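空格

交班前二十分钟,法托斯·帕夫洛维奇还在B排。Fatos Pavlović,工牌上就这么写的,大家叫他老法。来Ciltness仓库十一年,拣货,补货,后来专管格子。

白格子。一排一排,三面白板,一块白底。里面放什么都行,药盒,滤芯,一小袋一小袋的螺丝。以前全靠手。手伸进去,摸到,拿出来,扫,放筐。一个班下来,他最多拣过734件,七月,空调坏了的那天。墙上贴过他的名字。后来墙重新刷了。

现在是Jeka。

Jeka是两根黑手指加一条胳膊,沿着轨道跑。Nechyporuk公司派人来装的,装了九天。装机的小伙子很客气,问老法格子哪几个不好用。老法说了。说了一下午。B排靠右的那些,侧板有点往里收,手伸进去得斜一点。小伙子全记了,连说谢谢,还给他买了罐咖啡。

咖啡他喝了。后来想想,喝早了。

头一个月Jeka一个班586件,大家松口气。第二个月,1105。没人说话了。食堂里有人把这个数字念出来,又念一遍,然后去打汤。

组里走了四个。两个转去了装车,一个回老家,还有小顾,说去Gallanance开叉车,走的时侯把手套留在老法柜子上。新的,没拆。

老法留下了。岗位改了名,叫"异常处理"。Jeka拿不到的,他去看。屏幕上跳一个格子号,他走过去,看一眼,按一个键。货倒了,扶正。袋子粘住了,扯开。没货了,按"空"。

最多的就是空。

系统说有,格子里没有。库存对不上。Jeka伸过去,手指张着,停在那儿。它不会缩回来骂一句。人会。人伸手摸了个空,会骂一句,回头冲旁边喊,哎,谁把这个拿了没扫?旁边就有人喊回来。现在旁边没有人。

屏幕跳了。B-77。

他走过去。腿有点沉。灯是新换的,匀得很,照得哪儿都一样白。Jeka停在格子口,等着。

主管在对讲里问:"什么情况?"

"空的。"

"系统里有一件。"

"空的。"他又说一遍。

"你再确认下。拍照,传上来,按新流程。"

新流程,要照片。用Jeka手腕上那个镜头拍,他只管按。以前他说空就是空。十一年,没人要过他照片。

他按了。屏幕上出来一张。两根黑手指,中间什么也没有。底板上有一个小点,灰吧,也可能是别的。他凑近看了看那个点。想伸手进去抹掉。规定不让,Jeka没退出来之前,手不能进去。

他就站着。

其实他知道那一件去哪了。不在这儿,在隔璧,上礼拜盘点放错的,他看见了,当时屏幕没跳,不归他管。"异常处理"只管跳出来的。他当时站那儿想了半分钟,走了。

这半分钟他后来想过好几回。换以前,顺手就挪了。手都不用脑子带。

"照片收到了,"主管说,"确实没有。那就销掉?"

老法没吭声。

"老法?"

"等会儿。"他说,"让它退出来。"

"怎么了?"

"让它先退。"

轨道响了一声,Jeka往后缩,缩得很慢,手指还张着。指面上一道一道细纹,这么近他头一回细看,有点像自己的指头。也不太像。

他先没去隔壁。手伸进B-77,斜一点,还是那个角度,肩膀自己记得。摸到底板。把那个点抹了。看看指头,是灰。

然后去隔壁格子,把那一件拿出来,放回去,摆正。

"好了,"他说,"有了。"

对讲里静了几秒。"那这张照片怎么归?流程里没这一项啊。"

"你看着归。"

下班铃响了。Jeka又伸进去,夹住,拿走。老法去换衣服,柜子上小顾的手套还在。他拆了封,试了一只。小了点。

照片后来还在系统里,没销。备注那栏是老法自己填的。

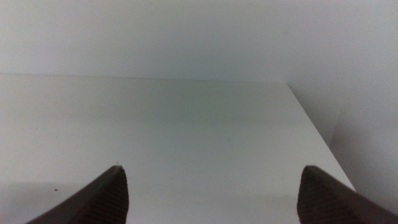 B-77,2024年10月4日。备注:人到之前。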